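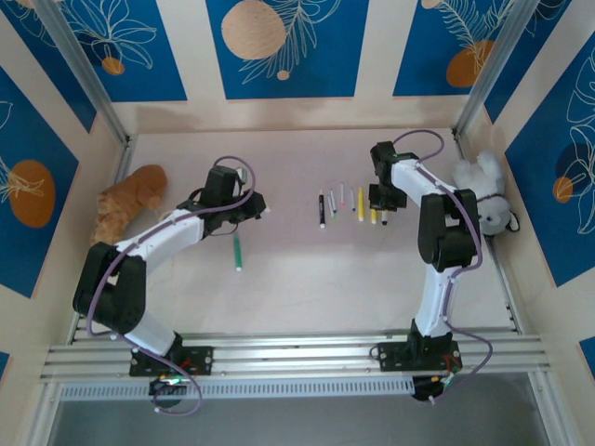
4.2 What people call a pale table

Off-whites were the part of the coding that gave us the most grief, and I'll go through them at some length. Our corpus is made up of 1,567 second-hand furniture listings from Stuvero, all written by sellers in Trurkside and Pukthorpe, and the colour words in them are wonderfully messy. Hauwa Amadi and I had started out thinking we could sort the lot with a plain list of basic colour terms (white, grey, brown and so on), the way you'd do it with paint chips. Then we hit "blush", "bone", "warm white" and "sort of a milky pink", and the list fell over in the first afternoon. Part of the trouble is what surrounds the furniture. A tabletop like the pinkish-white one in Figure 4a, closed in on three sides by decorated panels, doesn't get judged by itself, and I can go from "pink" to "white" and back while looking at the same bit of it. Kelechi Wike said "white" straight off and wouldn't budge.

So we stopped asking which word was right and coded two things instead: the head word (white, cream, pink) and whatever the seller hung off it. Something like "creamy white with a hint of peach" gets white as its head, with both cream and peach recorded as modifiers. It's a bit clunky, and Halima Nnaji quite fairly pointed out that "off-white" doesn't split neatly this way. We left it whole. I'm still not thrilled about that decision, but every other treatment made the tables in Section 5 harder to read.

Sellers also seem to use modifiers for jobs that have very little to do with colour. "Warm" turns up next to words about age and care ("warm cream, much loved"), and "crisp" keeps company with words about newness. Wendy Sedgwick, who did the second round of coding in May, kept a separate sheet of these pairings, and I've leaned on it heavily in what follows. You could argue that they're sales talk and ought to be thrown out. I'd rather keep them in! If a buyer reads "warm" and pictures a yellower table, then the word is doing colour work whether the seller meant it to or not.
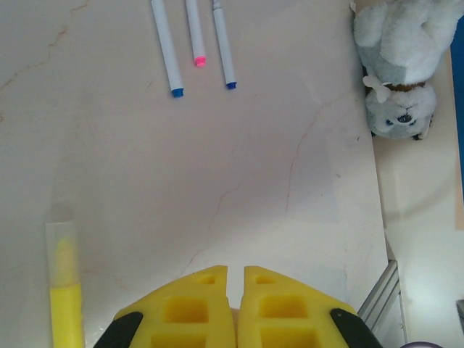
Pattern makes all of this worse, and marble-look finishes are the worst of the bunch. Natalie Sowerby wanted veining coded as a colour in its own right, and I wanted it treated as texture, and we went back and forth for ages. What won me over to her side was how often sellers name the vein before they name the ground. They'll write "brown vein on cream" where I would've written "cream" and left it there. In Figure 4b the veins are thin and reddish-brown and look a lot like hairline cracks, and the pale cream ground slides a little toward pink in the middle and grey off to the left. The marker ends along the top edge, a bright pink one and two blues, are no bother to name by comparison. Strong colours in our listings behave the same way: one word, hardly any modifiers, and the coders agree without a meeting.

We ended up with 4 codes for patterned pale surfaces: ground only, vein only, ground first and vein first. Plain "marble" with no colour word at all went into a leftover pile, which I come back to in Section 5. One seller's listing, headed simply "Samuel" (a model name, we think, though it might be a person), describes the top as "cracked looking but it isn't cracked", and we coded that as vein only after a fair bit of grumbling from Kelechi.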